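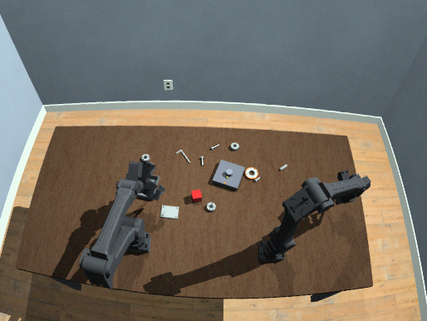
Notes pour l'intervention de 14 h — Arnel Javier

Bonjour à tous, merci d'être restés après le café ! Moi c'est Arnel, je bosse à Devville et depuis mars je teste Flikent. Pour ceux qui ne connaissent pas : c'est un abonnement à un poste de travail simulé. Deux bras, une table, des pièces de quincaillerie, et on lance ses essais sans immobiliser un seul vrai robot. Personne ne m'a payé pour en parler (regarder Ariel au premier rang, il va rire).

Pourquoi je m'y suis mis ? Chez nous, la cellule réelle est réservée presque tout le temps par la production. J'avais droit à 6 heures par semaine, les bonnes semaines. Avec ça on n'apprend pas grand-chose à un bras.

Ce qui m'a plu

L'installation, déjà. Une matinée, café compris. On choisit sa pièce, son mobilier, son éclairage, et on pose les objets où on veut — des écrous, des vis, un cube rouge, un bac. Moi j'ai tout étalé en vrac, exprès, parce que dans mon atelier c'est comme ça que ça se passe.

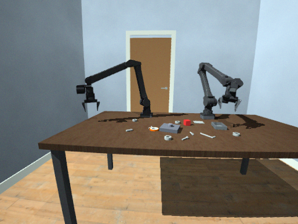
Et puis les ombres ! Ça paraît bête, mais notre ancien simulateur éclairait tout comme une salle de bains, et le jour où on passait sur la vraie table, la détection partait en vrille à la première ombre un peu dure. Avec Flikent j'ai pu régler la lumière bien méchante dès le début. Sur 600 essais de prise, j'en ai gardé 123 où la pince se trompait, et je les ai regardés un par un. (Pause. Demander qui utilise déjà un simulateur, mains levées.)

Les vues rapprochées, maintenant. C'est là que je passe le plus clair de mon temps, à regarder entre les doigts de la pince : le bac d'un côté, la plaque blanche de l'autre, et on voit tout de suite si l'approche est trop courte.
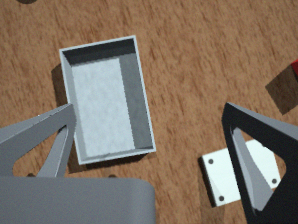 Ce qui m'a agacé

Bon, tout n'est pas rose. La doc est maigre, surtout sur la coordination des deux bras. J'ai fini par appeler le support de Davport, très sympa d'ailleurs, mais j'ai attendu 14 jours pour une réponse sur les petites vis. Les petites vis, c'est mon cauchemar : le contact avec les doigts reste capricieux et il faut bidouiller les frottements à la main.
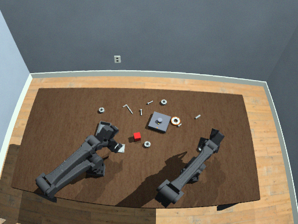
Ariel Espiritu a essayé le module Pascual, l'option payante qui rejoue un essai sous un autre angle. Il adore, moi je trouve ça cher pour ce que c'est. On s'est un peu disputés là-dessus dans le train, je lui laisse la parole deux minutes s'il veut se défendre.

Si vous débutez avec deux bras, prenez la formule de base, commencez par le cube et gardez les vis pour plus tard. Je laisse mes réglages de lumière à qui les veut, venez me voir à la pause. Questions !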